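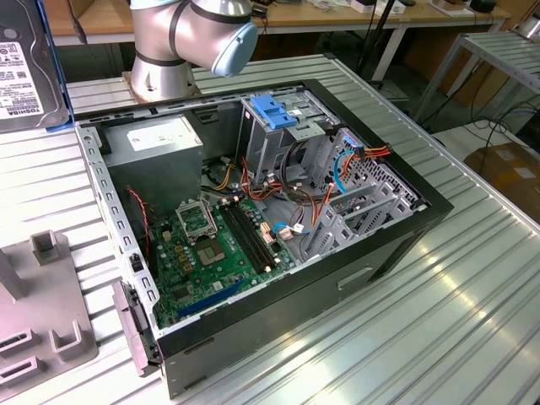

Desktop tower on its side with the panel off and the CPU socket empty.

Brukero Corded Electric Duster
Sold by Gevadwood Bench Supply
Price: $97
In stock, ships in two business days

We resisted carrying an electric duster for a long time. Most of the ones sent to us as samples were hair dryers with the heater taken out, and two of them smelled like it. The Brukero is the first we've been willing to put on a shelf, and we still think half the people who ask about it would do fine with a soft brush and a can of air.

If you clean one computer a year, buy the can. If you clean several a week, the cans add up and you will get tired of them going cold and weak in your hand. Somewhere between those two is a customer who has to decide for himself, and we'd like him to read the rest of this page first.

What's in the box
Duster body with attached 10-foot cord
Wide nozzle
Narrow nozzle
Bent nozzle, for getting in behind things
Round brush tip
Two spare foam intake filters
A carrying bag that we would not trust with the weight of the duster

The claims on the carton
The carton says "whisper quiet." It is a small motor turning very fast and it sounds like one. Rochelle Haddad, who handles our returns, ran it at the counter during business hours exactly once. Wear ear plugs if you're going to be at it all morning.

The carton also says "removes all dust." It removes loose dust. The gray felt that builds up on a heatsink in a house with cats and a smoker will laugh at it. You have to break that up with a brush first, and then the duster is very good at moving it from the computer to the rest of your room. Work outside or next to an open window.

"Professional grade" means nothing, on this carton or anybody else's. We asked Brukero's distributor what it referred to and got a copy of the carton.

Where it does well
Power supplies, mainly. You can blow through the vent from the outside with the unit still shut, which is how it should be done. Please don't open a power supply to clean it. The parts inside can hold a charge after the cord is pulled, and a clean fan isn't worth finding out.

It is also good on front intake grilles, drive bays and the floor of the case, where the dust tends to be dry and loose. The narrow nozzle reaches between memory slots without touching them. Keep the low setting for anything on the motherboard and hold the nozzle a hand's width back.

Hold every fan still with a finger before you aim at it. A fan spun by hard air turns faster than it was built to, and worn bearings don't like that. 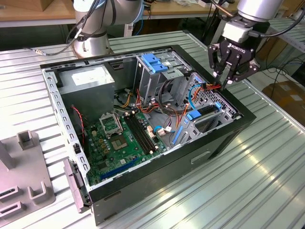 Where we'd leave it in the drawer
Bare CPU sockets. We have had customers tell us this is fussy, and one of them later bought a motherboard from us. The contacts in some sockets bend if you look at them wrong, and a speck of grit pushed along by a strong blast is worse than a speck sitting still. Cover the socket, or use a hand bulb.

Optical drives with the tray open. Anything damp. Laser printers, because toner is much finer than house dust and goes straight through the foam filter and into the motor.

Static
The Brukero's nozzles are described as "anti-static plastic." We can't confirm that and the leaflet gives no test result. Treat them as ordinary plastic. Unplug the computer, touch bare metal on the case before you start, and wear a wrist strap if you own one. The Bramitell strap we sell for $8 is nothing special and works fine.

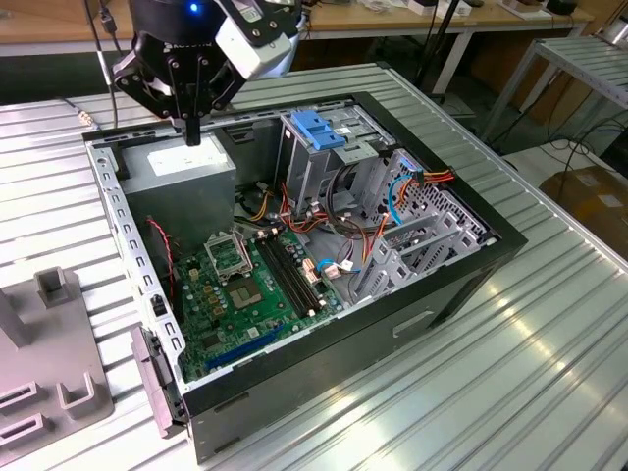 Power supply at the upper left of the case, motherboard below it.

Specifications, as supplied by the maker
Speeds: two
Cord: 10 feet, fixed
Filter: washable foam
Run time: 20 minutes, then let it rest
Warranty: one year, motor only

The run time is the number to pay attention to. It's printed in small type on the last page of the leaflet and left off the carton altogether. Reinaldo Teixeira ignored it on our first sample and the thermal cutoff tripped. It came back on after it cooled, but we wouldn't make a habit of it.

Compared with the Aguiar cordless
We get asked. The Aguiar is lighter, looks nicer, and fades as the battery drains, so the last computer of the day gets a gentle breeze. Its battery is sealed in. When that goes, the whole thing goes. For use away from an outlet we suppose it has a point. We don't stock it.

Returns
Unused, in the box, for store credit or refund. Used dusters come back full of other people's dust, and we take those only if they're faulty. Wash the foam, let it dry all the way, and try again before you write to us.

Page last checked by Gleice Barbosa, Tuesday, May 30, 2023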